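Pritchard Fund – progress report, Hindard village museum
September 2024

Quick one as the full accounts follow seperately. Money recieved so far: £2000. Spent: most of it, see sheet.

Roof over the store is done. Took longer than planned, slates were late and then it rained for a fortnight. No leaks since. Gramano did the guttering as well, inside the same price.

Cataloguing – 169 entries typed up, target was 100 by now so ahead there. The old card index is a mess, two numbering systems and some cards with no number at all. Wichai Khamphan is matching them up on Thursdays and has asked for a second lamp for the desk. Ordered.

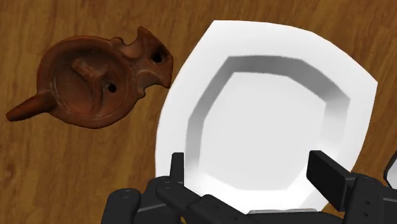 Terracotta oil lamp and white plate, from the household life pages.

School visits: 4 booked for the autumn, one cancelled over coach costs. Could we move a bit of the printing budget across to help with travel? Would need your ok in writing.

Website still with Skina. Search page works, opening times wrong, told them twice. Want it live before half term but not promising.

Not started: the new door sign, the large print guide. Both pushed to April.

Visitor numbers to come with the accounts – the August book is still at the front desk.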